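Forum > Home Coffee and Tea > Tea Talk

Cold brewing oolong - is anyone else hooked?

tidewater_kettle
Started this by accident last month and now I can't stop! I had a bag of roasted oolong from Kaneko that I found a bit harsh hot, so I put 6 grams in a jar of cold water, stuck it in the fridge after dinner and forgot it until morning. It came out sweet, almost like toasted rice and honey, with no bite at all. Since then I've done it with every tea in the cupboard (yes, even the old jasmine). The roasted ones win by a mile. The green ones are nice but a little thin, and I'd love to hear what ratios people are using.

mossback
Welcome to the club! I go stronger than you, 6 grams to a small bottle, and pull the leaves before breakfast. Filtered water made a bigger difference for me than the tea did. Ours is very hard and everything came out flat until I switched.

pennyroyal_jo
I have to disagree with the whole idea, sorry. Cold water leaves half the good stuff behind. With oolong you want the aroma, and the aroma needs heat. Brew it hot and strong, pour it over ice and you get both. Try it side by side and see.

tidewater_kettle
OK, I took the challenge! Cleared the pale wooden table on Thursday and did the same Kaneko leaf both ways. 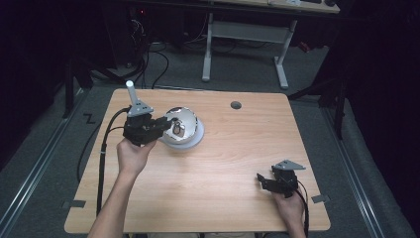
The iced one smelled better, I'll give you that, really floral right off the top. But once it had sat for a while it got a dry edge that the cold one never gets. The fridge jar tasted the same from the first glass to the last. I had my sister try them without telling her which was which and she went for the cold one, then changed her mind, then went back. So we're at one and a half votes to a half.

mossback
Ha, I'll take one and a half. How long did the cold one sit? Mine go bitter if I leave them all day, though the Aklow black I buy seems to hold up forever.

tidewater_kettle
Overnight, so in at bedtime and out when I got up. I did try a quick one too, 3 hours, and it was basically scented water. Pleasant on a hot afternoon, but I wouldn't serve it to anybody.

gravelpit507
Has anyone tried starting with a splash of hot water and then topping up with cold? I do that with the rolled oolongs because they take ages to open otherwise. Just enough to cover the leaf, wait until it starts to unfurl, then cold water to the top and into the fridge. You get some of the smell pennyroyal_jo is talking about and still none of the dryness.

tidewater_kettle
Oh, that's clever - doing it tonight! I'll use the same table and the same glasses so it's a fair fight, and I'm adding a light green oolong from Plulteck as well, which I've only ever had hot. 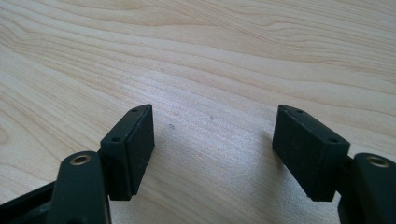 pennyroyal_jo
I can live with the splash method. It's a hot brew with extra steps, so I'm counting it as a win for my side. Go easy on that green one though, they turn grassy if the water is too hot. Let the kettle stand with the lid off first.

mossback
Grassy is good! I'd use boiling water and see what happens. Please post the results either way, I have half a bag of something similar to use up.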